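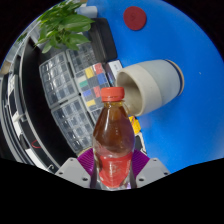
Bloxham Community Hall will stop putting out single-serve bottled drinks at its Friday lunches from next month, and will ask people to bring a cup from home instead. The change was agreed in April 2023 after two meetings on the cost of the lunches. Tea is the drink most people ask for, and until now it has come in clear plastic bottles with an orange-red screw cap and a bright red label. Those bottles will go once the current stock is used up, and tea will be made in the kitchen and poured at the counter.

The lunches started in January of last year and now draw 51 regulars. Theophilus Bawa, who runs the kitchen, said the drinks bill had grown faster than the food bill, and that he would sooner spend the money on vegetables.

"We were buying tea by the case when we have a stove and a sink," Bawa said. "It takes nine minutes to make a big pot. I timed it."

The hall has bought two insulated dispensers, one for sweetened tea and one for plain. They will stand at the end of the serving counter, next to the bread. Water will still come from the tap by the door.

Anyone who forgets a cup can borrow one. Aarti Negi has been collecting spare mugs and tumblers from neighbors, and they are kept on the shelf under the coat hooks. Borrowed cups should go back in the gray tub after lunch, not on the tables. Negi said she has plenty of small coffee cups already but could use more large ones, with or without handles. Chipped cups cannot be accepted.

Not everyone was in favor. Gert Nel, who has come to the lunches since they began, said a bottle with a cap was easier for people who like to take half their drink home on the bus. The hall has agreed that people may fill their own flask or bottle before they leave, as long as everyone at the tables has been served first.

Bottles left from the last order will be handed out at the remaining lunches this month. Empties can be rinsed and dropped in the recycling bin beside the back steps — caps on, please, as loose caps have been getting into the drain there.

Lunch is served in the main room, and the price stays the same, with tea included. Doors open at the usual time. People who need a drink without caffeine should tell the kitchen when they sign in, and a separate pot will be made.

Cups for the lending shelf can be left at the office any weekday morning. Please wrap them in newspaper and mark the bag "kitchen."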